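Bench notes, glue room, 9:40 a.m.

Ferngate hide glue, second batch. Soaked 11 hours in cold water, then up to 80 g more water than last time. Pot held at 140 F. Strings well off the brush, smells normal. Glued up test joints in maple and pine, clamps from the Ornetti set.

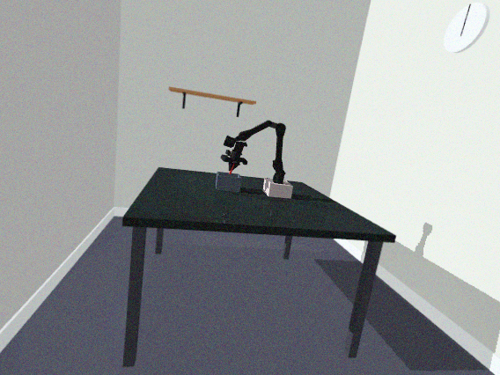 Table with dark green top, two small boxes on it.

Pine joints out of clamps in the afternoon. One starved at the end grain, so size the ends first next time. Maple fine. The Avside scale drifts when the heater is on. Weigh before switching on. Jar 114 is the old mix, throw it out.
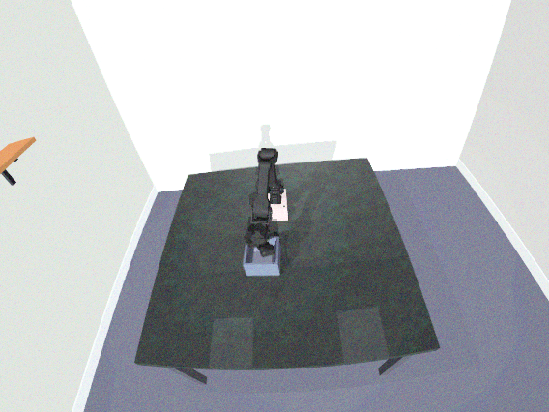 Can the leftover glue be reheated?
Once or twice, if it was kept in the fridge with the lid on. After that it gets weak.

To do: order 40 more test blocks, wash brushes, label the new jar.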